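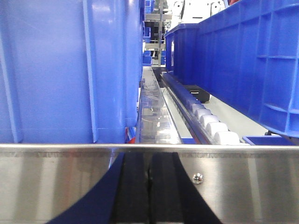 Wrist camera view at the roller line, gripper fingers at the bottom.

How to set up a tote run for the Pladthorpe student robotics club

These steps cover the second project of the year, moving small items between blue crates. You need a working arm, the wrist camera feed, and the Brirari control software on the club laptop.

1. Start the software and load the Prins profile. Older profiles use a different gripper offset.

2. Home the arm with the fingers closed. Wait for the status line to turn green.

3. Jog the wrist until you can see both fingers in the feed. Save this pose as "ready."

4. Open the calibration page and enter 924 for the exposure value. Leave the gain alone.

5. Move to the felt table for practice picks. Use light items first, and set the speed to 8 percent.

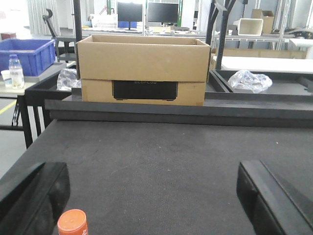 One reader, Drevon, wrote in to say that 8 percent was too slow for a full practice session and that 43 worked fine once the ready pose had been saved. Try that only after four clean picks in a row.

6. Go back to the crates and teach two points for each one, a high point over the rim and a low point inside. Always travel between high points.

7. Run the sequence once with the gripper empty. Keep a hand near the stop button and watch the clearance at the crate rim.

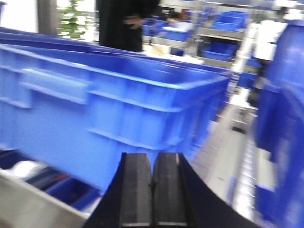 If the fingers come too close to the rim, raise the high point by 4 cm and run it again. Don't change the low point at the same time.

8. Save the sequence under your team name and copy the log to the shared folder before you power down.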